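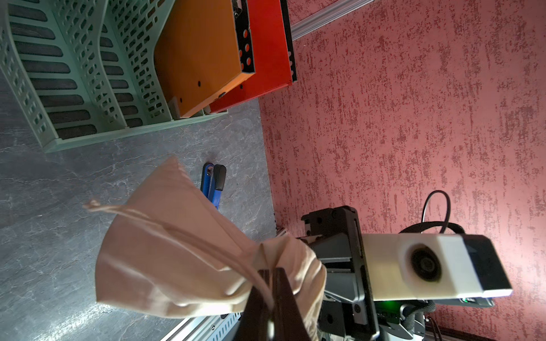 布袋与文件架:一个小角落的收纳记录

二月开始,我在整理家里用来工作的小角落。我的中文是后来学的,写得不太好,请大家慢慢看。这一页放几张照片,每张写一两句话,主要讲三样东西:浅绿色的文件架、米色的抽绳布袋,还有一个蓝色的订书机。

布袋是朋友从 Menstead 寄给我的,原来装的是茶叶。茶喝完以后,我舍不得扔掉。布很软,收紧绳子以后会有很多皱褶,我觉得这样比较好看。绳子的头已经有一点散开,我打算不去修它。

文件架是在一家叫 Ferlow 的小店买的,价格是39元。塑料的,侧面有一排一排的孔,重量很轻。我以前用过纸做的文件架,用了一个冬天就弯了,所以这次选了塑料。

文件我只分两种颜色。橙色放还没有办完的事情,红色放已经办完、但是必须保存的东西,比如合同和保修单。以前我用过五种颜色,每次都要想一想哪个颜色是什么意思,反而更慢。

订书机放在哪里,我考虑了很久。放在抽屉里,用的时候总是找不到;放在文件架的格子里,它会倒下来。现在的想法是把它装进布袋,再把布袋挂在旁边。

文件架侧放在地面上,橙色和红色的两个夹子还在格子里,蓝色订书机在它的下方。

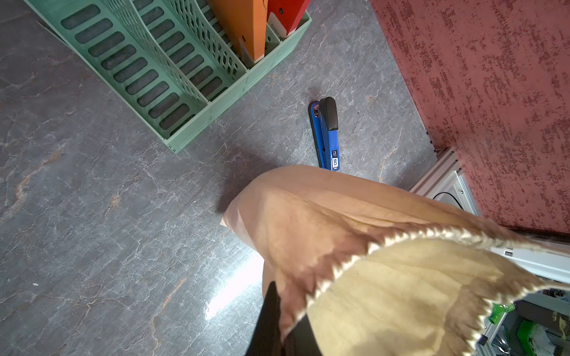
Chae-won Do 留言说,订书机放进布袋当然可以,但是订书钉最好另外用小盒子装,不然盒子打开了,钉子会散在袋子底部,伸手进去很容易扎到。她还建议在布袋外面缝一小块布,写上里面是什么,因为袋子多了以后,从外面看都一样。

她的意见我接受了一半。订书钉已经换到一个带盖的小铁盒里,这个铁盒是 Gil 牌糖果留下的,大小刚刚好。缝布的事情我还没有做,我的针线水平不高,可能先用一个纸牌代替。

文件架靠着后面的墙,两个文件夹竖着放,上面稍微向后斜。米色的布袋在它前面。
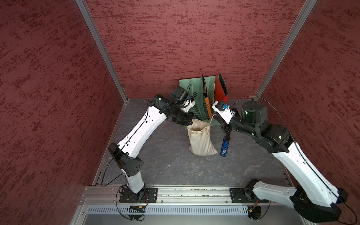

纸牌我试过两种。厚的纸牌挂在绳子上会转来转去,字常常朝着里面;薄的纸牌比较听话,但是容易折。最后我用了厚纸,两面都写字,这样不管怎么转都可以看到。

下一步想整理的是电线和充电器。我准备再找几个同样大小的布袋,一个袋子只装一种线。如果您知道哪里可以买到不印字的棉布袋,请在下面留言告诉我,谢谢。

更新于2021年4月21日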